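Two Fingers and a Pot Lid: A Conversation with Idalina Prata

November 6, 2019

When Idalina Prata talks about grippers she uses her hands, which seems only right, and after an hour with her at Levora I had started looking at my own fingers a little differently. She has spent most of the year comparing end pieces for small, low-cost arms, first on plain wooden blocks and now on a toy kitchen, and she was kind enough to put the kettle on and take me through it from the beginning, with a good many detours.

"The blocks were lovely for a while," she told me. "Every gripper we had could pick up a block. So you'd finish a long day and write down that everything worked, and you hadn't learned a thing about which one to buy more of."

The kitchen was the idea of her colleague Tomás Arruda, and she admits she took some persuading. What won her over was the handles. There are upright ones and sideways ones, there are knobs to turn, and there are utensils on hooks, and all of it is small enough for an arm that wouldn't manage a real cupboard door.

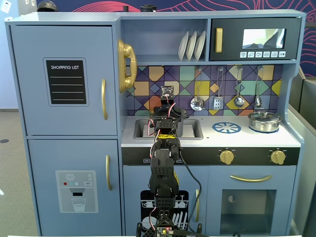
The arm at the toy kitchen, with its gripper raised above the sink.

The arm itself is made of black 3D-printed segments with the servos housed along it, and Prata is fond of it in the way people are fond of an old car. "You print a new piece, you bolt it on, you carry on," she said. "I like being able to see the wires. If something is tugging, I can usually spot it before it turns into a bad afternoon."

Her comparison this fall has been between two kinds of finger. One set, from a small maker called Floltex, is padded and a bit springy. The other, which the group calls the Falcão, is a stiff plate with a row of holes along it, so that tips and pads can be moved up or down without printing the whole thing again. Each set was given 828 tries, spread over 12 different tasks, and she laughed when I asked whether that had been tedious. (It had, she said, but they'd had the radio on!)

The springy fingers did better on anything tall and thin, and she had expected that. The surprise was in the round, flat things with a knob in the middle, where the stiff plates came out well ahead. 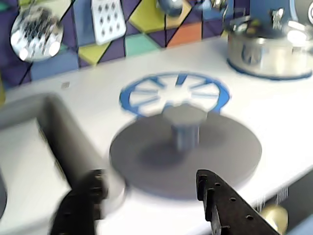 Gripper fingers on either side of a round gray piece by the printed burner.

"With the soft ones you come down on either side and they bow outward a little, and the edge slides," she explained, showing me with a saucer. "With the plates you know where your edge is. You can come in low along the counter and trust it. I was rooting for the soft ones, I'll be honest with you, and I had to go home and be cross about it."

We talked for a while about cameras too. Prata's view is that people spend too long choosing a gripper and not long enough choosing where to look from. A view of the whole kitchen is comfortable to watch, she says, but shiny pots throw the light back at you, and when the fingers are near an object she wants to see down over the counter from close by. Arruda would happily run everything from the wide view, and the two of them have been arguing the point since January without either giving an inch.

The controller is the part she is least settled about. They have been using one called Mornora, and she finds it pleasant at slow speeds and jumpy when hurried. Custódio Sequeira has been rewriting the piece that smooths out the motion, and she hopes to repeat the 3 hardest tasks once he is happy with it.

I asked what she would tell a school or a small workshop with room in the budget for only one set of fingers. She thought about it through most of a cup of tea.

"Stiff ones, and a roll of something grippy to stick on them," she said. "Then write down every miss, and what it was reaching for. I have pages and pages of misses, and I read those far more often than the other pages."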